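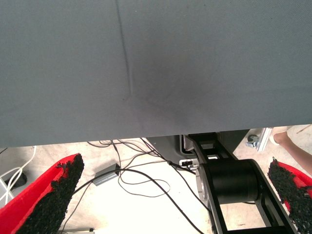

Gripper fingers open, looking down past the grey cloth to the cables on the floor.

Wide pads or narrow pads: a month with the red fingers

Posted 03/12/2023 by Tomach Bench Notes

Search this blog Go

I've been running two sets of fingers on the small arm since the last post, and I've got enough notes now to say which set is staying on. Both are red and both are wedge shaped. The difference is the pad. The first set came with smooth silicone strips from Javen. The second set has the rough black grip pads, which I glued on myself after the silicone started peeling at the corners.

The test was simple. I picked up 13 household items, 40 attempts each, same speed and same closing force. Half of them were soft things like socks, tea towels and a cloth bag. The rest were harder stuff: a mug, a tape measure, a torch, a box of screws.

On fabric the rough pads win easily. The smooth strips would close on a tea towel, lift it a few centimetres and let it slide out. The rough ones catch the weave and hang on. They do leave black crumbs on anything pale, so I wouldn't use them on a good shirt.

On the mug it went the other way. The silicone sat flat on the glaze and the rough pad only touched at the high spots. I had six drops with the rough set and none with the silicone. Closing harder fixed most of that, but the motor gets warm if you hold it there.

The wrist camera is the same Trummer unit I wrote up in May. It sits close enough that both fingers show up in the bottom corners of the picture, and I've come to like that. I can check how far they're open without looking at the joint readings. The downside is exposure. My floor is nearly white, and with the arm pointed down the camera meters for the cloth and the floor washes out. Thin black cables still show up fine against it. Pale ones are harder to pick.

I tried locking the exposure in the Rerka controller software. It works, but the setting is lost on every restart, so it's now a line in my startup script.

Cables are still the thing I'm worst at. I bought a bag of clips and haven't fitted them. If you're setting up one of these, do the cables before you bolt anything down.

The rough pads are staying on for now. Next I want to try one of each, smooth on the left and rough on the right, and run the same 13 items again. I'll put the spreadsheet up once I've fixed the column headings.

This site uses cookies to remember your preferences. Accept Manage settings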